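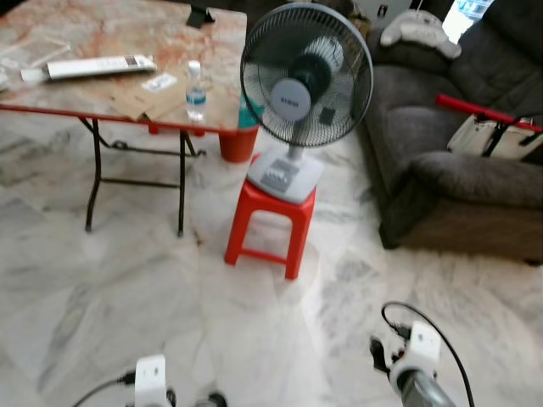 Odette Lacroix reckons I should do the smoke alarms before anything else, as they're the one thing people forget until the chirping starts at three in the morning. Fair enough, Odette, they've gone to the top!

So, my walk-round of the flat on Zernen Road before the new tenants get the keys, 2019-05-19. Ticks are fine, blanks still want doing.

**Alarms and electrics**

- [x] Smoke alarm, hall. Loud. Very loud (sorry, downstairs).
- [x] Smoke alarm, landing. New battery in, the old one was from November.
- [ ] Carbon monoxide alarm. Works, but it's sitting on a shelf and I want it screwed to the wall.
- [x] Fuse box labels. I rewrote them all, the old ones said things like "big room".
- [ ] Socket behind the cooker. Faceplate has a hairline crack. Switched off at the box and taped over until Leokadia Sowa can come and swap it.

**Floors and trip hazards**

- [x] Tiles. No rockers or sharp corners that I could find, and I went over them in socks to be sure.
- [ ] Threshold strip, bathroom door. Lifts at one end, two screws missing.
- [x] Folding furniture. Legs lock properly. I leaned on everything and I'm not a small person.

**Windows and doors**

- [x] Restrictors upstairs. All 5 catch.
- [ ] Front door. Sticks at the bottom, and you need a proper shove to get out, so that's a fire escape problem as well as an annoying one. Plane it, don't just wax it again!
- [x] Balcony rail. 108 cm from floor to top, same as last year, no wobble.

**Water**

- [x] Hot tap, kitchen. Fine after I turned the boiler down a touch.
- [x] Stopcock. Turns by hand, which it did not last time (a whole evening with a spanner, never again).
- [ ] Shower hose. Sesard sent the wrong length, so I'm waiting on the replacement. They've quoted 86 for the full kit, but I only want the hose.

Door first, then the socket. Leokadia has the spare key, and I'll go round again once she's finished.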